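Drarus repair shop adds sorting tables for small parts

Posted December 2022

DRARUS - The parts exchange at the Moschos building has moved its small electrical components out of drawers and into open plastic trays, and visitors may now look through them before they fill out a request slip. 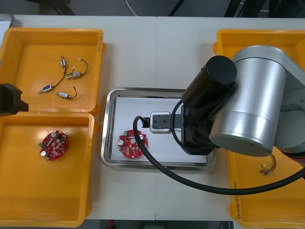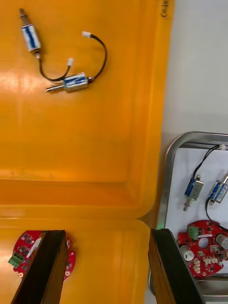 Small parts with their wires and connectors attached, and a round red circuit board.

The exchange opened in July and takes in working parts from discarded household and office equipment. It has logged 1071 items so far, most of them switches, fans, power cords and small circuit boards. Schools and repair groups can take parts at no charge. Other residents pay a flat fee of $2 per slip.

Yolanda Ortuño, who runs the exchange, said the drawers had made it hard for people to find what they needed.

"They would ask for one thing and we would open 17 drawers," she said. "With a tray you can see the plug on the end of the wire and know if it fits."

Ortuño asked donors to leave wires at their full length and not to cut off connectors. Circuit boards should be brought in dry and free of batteries. Parts with no label are accepted but may take longer to shelve.

The exchange does not take televisions, microwave ovens or anything containing oil. Those go to the Sostudach transfer station, which is open Tuesday through Saturday.

About 33 request slips are filled each week. Slips are available at the front counter and at the Bromusar library branch.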